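Gripper drops thin cloth but holds thick cloth fine. Fingers or code?

Asked on Thursday, January 19, 2023 in Home and Shared Shop Builds
184 views, 3 answers

Hi everybody! Long-time reader, first question, so please forgive me if I ramble. I've been putting together a towel-folding setup in our shared workshop since May, mostly on evenings when the big bench is free. The arm is secondhand with a Prurnon controller, and the wrist camera runs through Sesier, which I like a lot now that I've stopped fighting with it.

My trouble is the pinch. A thick towel comes up nicely, but anything thinner (dish cloths, an old pillowcase) slides out when the arm swings sideways. I logged 70 tries with the pillowcase and it held on for 27 of them. I've turned up the closing force and it only helps a little. The finger faces are plain and hard, no padding at all. Should I be covering them with something, or is my motion too rough? I'd love to fix this before I start on the actual folding part, which scares me enough already.
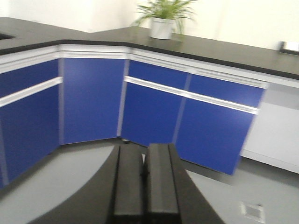
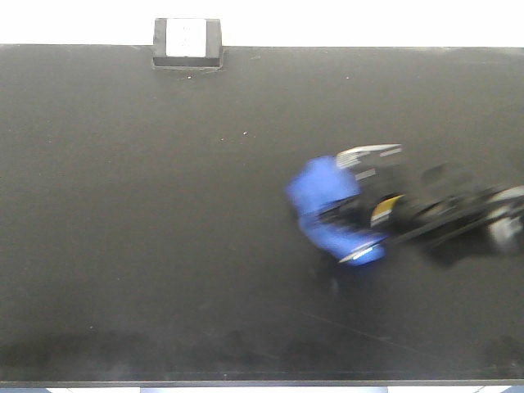
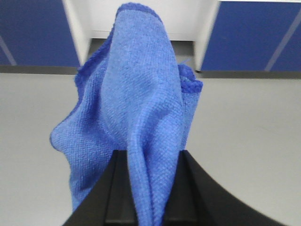 Top to bottom: wrist camera looking toward the corner cabinets, side view over the dark table, wrist camera with the blue towel between the fingers.

Thanks so much for reading all this!

Answer 1 (marked as helpful by the asker)

What a fun project! I went through the same misery with shirts a couple of winters ago, so let me tell you what I'd try, in the order I'd try it.

Start with the faces of the fingers. Hard smooth plastic on thin cotton is a losing match, and squeezing harder mostly bows the fingers outward so they touch only at the tips. Get a scrap of soft silicone sheet or even a wide rubber band, stick it to both inner faces, and turn your force back down to where it was before you started fiddling. Clean the plastic with alcohol first or the tape will let go by the end of the evening (mine ended up inside a sleeve).

Then look at how much cloth you've got between the fingers. In your last picture there's a good long fold going down into the gap, with creases on both sides, and that's the kind of bite you want. With a pillowcase you're probably catching one thin layer near the edge. Come down a little lower before you close, or push the cloth sideways a touch so it bunches up and you get two or three layers.

After that, slow down the first part of the swing. Both your first two pictures are blurred, so I can't tell much from them except that things were moving, but if your controller jumps straight to full speed the cloth whips around and pulls itself loose. Mine got far better when I had it lift straight up, wait a second, and only then go sideways. On the Prurnon I believe there's a ramp setting somewhere under the motion page, though I've got an older one and the menus may have moved.

Do write back and tell us how the pillowcase does. I'm rooting for you!

Answer 2

check your screws. mine had the same thing and one finger was loose

Answer 3

I'd agree with the rubber idea, but I'd go for thin foam over silicone. Silicone picks up lint like crazy, and after a few towels it's as slick as what you started with. I buy mine from Romell in 3 mm sheets and swap it whenever it looks tired. You can wash silicone too, of course, I just never remember to.

One more thing, and it may not apply to you at all. If your camera only shows you the cloth after the fingers have closed, save a picture from right before they close as well. I spent weeks blaming my grip when the arm was simply arriving a little high every time. There's a long thread on the Wihongi board about setting the height over a dark table, worth an evening with a cup of coffee if you have the patience for it.

Comment from the asker

Thank you all! One screw WAS a bit loose, so that's tightened. Rubber bands are going on tonight, and I'll order some foam to compare. I did find the ramp setting, it was under speed and not motion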